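The robot that learned to walk down a corridor that does not exist

By the time a home robot from Vina reaches a real building, it has already spent what its makers call a lifetime indoors. The indoors in question is software. Maruyama, the simulator the company built at its Janville lab, makes up houses and lets a virtual robot wander through them until it stops getting lost.

The claim published in February is a bold one. A robot trained only in Maruyama, on 919 generated homes, was put into real flats it had never seen and told to find a named room. It managed this in 76 per cent of its attempts. No maps, no human guide, no practice runs.

I have read a good many papers like this, and the number in the summary is rarely the one to worry about. So I went looking for the flats. There were two. Both are in Janville, both on one floor, and both, according to a footnote, were tidied before testing. Anyone who has lived with children, or a dog, or a bicycle in the hall, will see the difficulty.

The method itself is neat enough. Older simulators tended to copy real buildings, scanned at great expense, and a robot could end up learning the quirks of a few dozen of them by heart. Maruyama throws its homes together from parts and keeps changing wall colours, floor finishes, pictures and door furniture. The idea is that a robot which has seen every sort of silly wall will stop caring about walls and pay attention to where it can go.

A second piece of software, Dedent, decides which homes come next. When the robot starts doing well it is given harder ones, with tighter turns and more doors. The team says training without Dedent took 10 times as long to reach the same score. That comparison was run once, and I would like to see it run again by somebody else.

Doors are where my doubts settle. The simulated ones are crisp and solid, and swing on hinges that never stick. In the real flats, the paper admits, most failures happened at doorways, with the robot either stopping short or turning away from a gap it could have passed through. The authors blame the depth sensor. They may be right, but the paper gives no test that would separate a poor sensor from poor training.
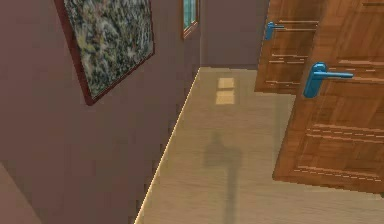 What the shiny floor teaches

Look at how light is handled in the corridor. Pale yellow patches, apparently reflections of the window, lie on the glossy floor, and a soft grey shadow lies nearer to us. A robot has to learn that neither is an obstacle, and the team deserves credit for including such things at all. The blue handles on the brown doors are the sort of odd pairing the method depends on.

Still, it is a bare place. There are no shoes, no coats, no post on the floor. Vina says clutter is planned for the next version of Maruyama, and that it left it out to keep the first study simple. Fair enough, but then the result is about empty corridors, and the press release talked about homes.

I would be glad to be wrong. A third flat, untidied and in another town, would go a long way towards persuading me.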